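Getting a Good Grip on Thin Rods with the Ruddock Hand Gripper

When my Ruddock kit arrived from Druvidex, I did what I suspect most people do and went straight for the biggest, easiest thing on the table. Blocks are fine for a first afternoon, but thin, smooth rods will teach you a lot more about your hands (and your patience!), so let's spend a little while on those.

Start with the squeeze. Open the fingers just wider than the rod, bring them in slowly, and stop as soon as both pads touch. Now look down between the pads. You want the rod sitting in the notches on their inner faces, and if it's riding up on a flat part, let go and try again. I know it's tempting to squeeze harder instead, but a rod that's pinched on the flat will swing the minute you move.

Next, tip your wrist until the rod stands upright, and take it over to your basket at an easy pace. My friend Hanna Szewczyk practiced this 70 times over one long August weekend, and she says the turn of the wrist was the last part to feel natural.

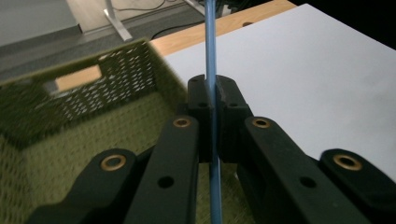 Rod upright between the pads, with the green basket alongside.

Keep an eye on the lower end as you go. A long rod hangs down between the linkage arms, and it can knock the rim of a basket while you're busy watching the top. Come in a bit higher than feels necessary, lower the whole hand gently, and open the fingers only when you're happy with where the rod is going to land.

After 200 or so closings I like to check the pad screws and snug up any that have worked loose.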